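## Clandmont Winter Songbook: What to Know Before Tickets Open

November 13, 2020

The Clandmont Players will stream this year's Winter Songbook from the Firadon, with the house closed and the singers spaced out across the full depth of the stage. It is the first time in 18 seasons that the concert has gone out without an audience in the room. Tickets for the stream open next week, and everyone on this list will get the link a day early.

The program is built around songs from the 1930s and 1940s, most of them from film and stage musicals. Soledad Echevarría is singing lead again. Regular attendees will remember her from the cabaret nights in the upstairs bar, where she usually closed with a slow ballad and no microphone. She has picked nine of the 14 numbers herself this time and has been working on them at home since the spring, mostly over video calls with the band.

Dušan Hubáček is at the piano and wrote all the new arrangements. He says the hardest part was thinning things out. The usual Songbook band has two trumpets, a trombone and four reeds, and the spacing rules at the Firadon leave room for one of each. Several of the big ballroom charts have been cut down for piano, bass, drums and a single clarinet. Two of them didn't survive the trip and were dropped. A third was moved to a lower key and slowed down, and Dušan now likes it better than the original.

The second half includes a short set by Kiều, the vocal trio that opened for us last year. They'll be doing three close-harmony numbers, standing farther apart than any close-harmony group would like. They rehearsed in a parking garage through October and have gotten used to hearing each other late. If you missed their set last year, they sing without a conductor and share one songbook between them, or did until this fall.

Sound and video are being handled by Rendov, the same crew that recorded our summer radio play. There will be three cameras and a separate audio mix for headphones. We tested the stream with a small group of members last week. The picture held up well. The sound was a little thin on phones, and the crew has made changes since then, but we still suggest a laptop or a TV with decent speakers.

A few practical points:

- Each ticket covers one household. There is no need to buy one per person.
- The stream starts at 7:30 p.m. and runs 95 minutes with a short break.
- Ticket holders can watch the recording for ten days afterward.
- Printed programs can be mailed on request if you order before the end of the month.
- Anyone holding a ticket from the canceled April show can use it for this one, ask for a refund or leave it as a donation.

On that last point, we sold 286 tickets for April and have heard back from 200 of those buyers. If you are one of the rest, please check your email, including the spam folder, for a message from the box office. Reply with one word – "use," "refund" or "donate" – and we'll take care of it. Refunds go back to the original card. If that card has expired, call and we'll send a check.

The band will also record four of the songs for a small CD, to be sold through the box office in December. We're pressing 278 copies, which is the number the budget came to. Members can reserve one now by phone. The track list isn't final, though Soledad has promised that the closing ballad from her cabaret nights will be on it.
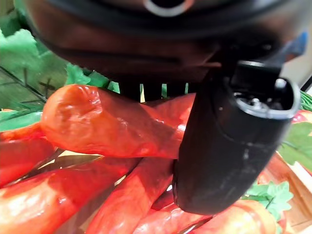
## Box Office Hours

The phone line is open from noon to 4 p.m. on weekdays. The lobby window stays closed until further notice. Messages left overnight are returned the next business day.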